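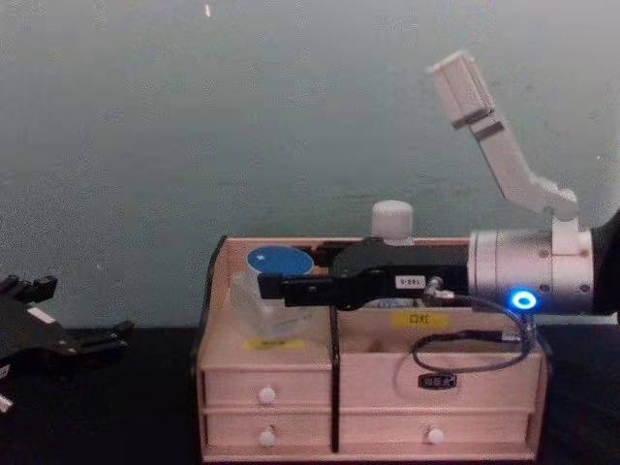 The organizer, blue-lidded container at the left end.

To: Dodport desk-tidying list
Subject: Re: Labels before or after filling?

An earlier message said:
> I bought the Bodin box in December and it has been
> collecting rubber bands ever since. Do you put the
> labels on first, or fill it and label what you've got?

Labels first. I have tried it the other way, and ended up with a compartment called MISC and three more that deserved to be. Mine are small and yellow, stuck to the wood inside the top and on the front panels.

1. Empty the box. All of it, rubber bands too.

2. Stick the labels on while you still believe in them. 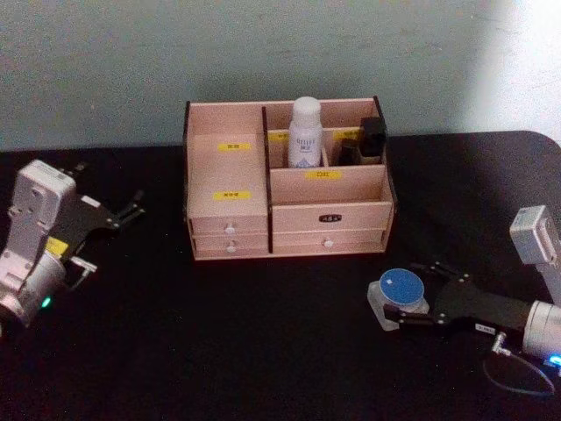 3. Put the tall things in the cubbies at the back. My white bottle lives there, where it can't block anything shorter.

4. Jars go up front at the left. I like a colored lid, as I never read my own labels.

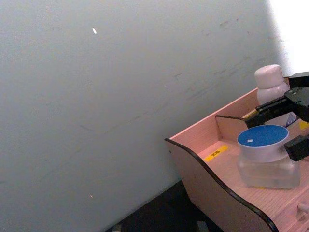
Does the box need to be fixed to the desk?
Only if you yank the drawers. A full top keeps mine where it is, and felt pads from Gorkenau (50 cents each) do the rest.

5. Leave one drawer for junk. You will have one anyway -- may as well pick which.
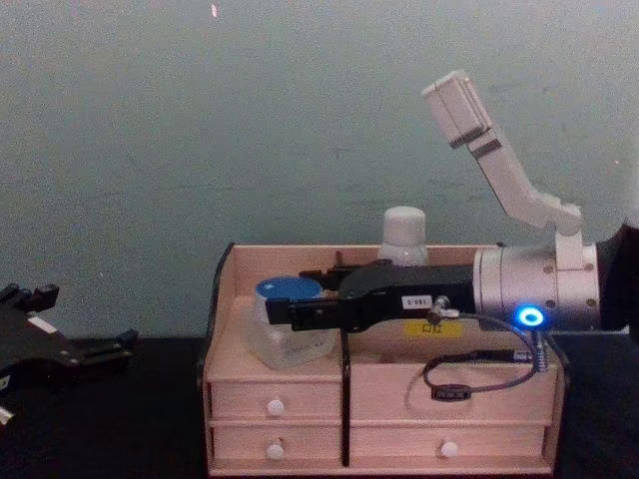
6. Tighten the knobs. They work loose, and then you own a drawer that only opens with a butter knife.

I'll bring the spare label sheets to the Cletelis swap. There are 113 left, and I have one box.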